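Bomamis wants 1341 dollars for a dining table and the listing says it "heals itself." I have been reading furniture listings for 10 days now and I have some complaints. Thread.

First, the word "solid." I assumed solid wood meant wood all the way through. On the Bomamis site there's "solid wood," "solid wood top," "solid wood construction" and "solid wood feel." Only one of those would hold up if you argued about it with a lawyer, and I'm not sure which.

I wrote and asked. The reply said their tables are "crafted with real wood elements." Okay. So is a pencil.

Next, the healing claim. The idea is that you rub their special oil into a scratch and the scratch goes away. I'm willing to believe oil makes a scratch darker and harder to notice. I've seen it work that way on my mother's cutting boards. You could still feel every one of them with a fingernail.

The oil is sold separately, of course. Small bottle, 20 dollars, and the care page tells you to use it every month. Nowhere on the care page does it say what's in it.

Furker is the cheaper one, and I wanted to like them for that. Their big line is that the finish is "food safe." I asked Libor Hudec, who refinished our kitchen cabinets and has no patience for any of this, and he said he'd ask them when it's food safe. Most finishes are a lot less worrying once they've fully cured. The day the box arrives is a different question.

Furker's chat person told me "it is always safe." Always is a big word for a chat window.

Then there's the grain. Every one of these companies says each table is "one of a kind," and then the site has a line underneath about how natural variation is not a defect and can't be returned. So the variation is a selling point until you've paid, and after that it's your problem. 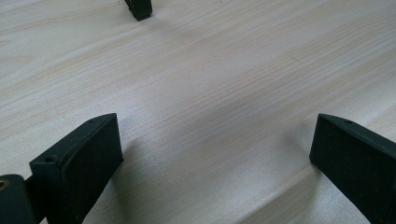 Photo: Cheng-en Tsai

Pale wood with straight, even grain is what everybody is selling this year. I get it, it looks calm. I'd still like to know how it looks after one winter of coffee cups and a kid with a marker, and I can't find a single review that goes past the first month.

About those reviews. I read the ones for the Imai table, all of them, on a Sunday, which says something about my Sunday. A lot of them are people saying it arrived fast. Great! Five stars for the truck.

The two-star ones were more useful. One woman said hers cupped near the heater – the boards curled up at the edges – and the company told her she had "environmental conditions." She lives in a house. With heat.

To be fair to Imai, they're the only ones who say on the page how thick the top is and what it's finished with. I had to click through three tabs, but it's there. That shouldn't put them ahead of everybody and it does.

The warranty at Prukbridge is "lifetime." Read down. It doesn't cover the finish, water marks, heat marks, movement of the wood, or "use inconsistent with intended enjoyment." I have no idea what's left. The screws, maybe.

Several people have told me to buy used. I've looked. Used tables near me are either 40-year-old monsters that need four people and a truck, or a Prukbridge with a water ring on it that the seller calls patina.

I haven't bought anything. We're still eating at the old one with the short leg. Libor says he can fix the leg for the price of lunch, and he's coming Thursday.

If you've owned any of these for 2 years or more, tell me what it looks like now. Skip the delivery part.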